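4.2 Rent relief and the survival of new shops

Of the 80 storefront leases reviewed in Bestelholm, nine were signed under the Tratia program, which waives rent for the first months and then raises it in steps. Tenants in the program reported fewer missed payments than other first-time owners on the same streets. Boutros and Ghanem found a similar pattern in Tretatitz, although their sample left out food businesses.

Free rent did not cover the cost of fitting out a space. Four of the nine tenants borrowed from family to pay for wiring or plumbing, and two delayed opening past June. Legal advice was used mainly at the time of signing. Marketing help was used less often, and owners who did take it up asked for it late in the first year.

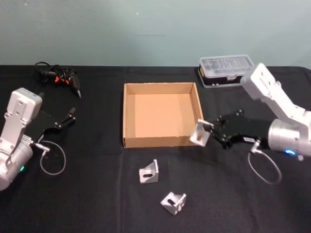

Figure 9. Table with black cloth and two robot arms, one at each side.

Landlords were harder to reach. Those who replied said that an occupied storefront made the units next door easier to let, a claim our lease data can neither support nor rule out.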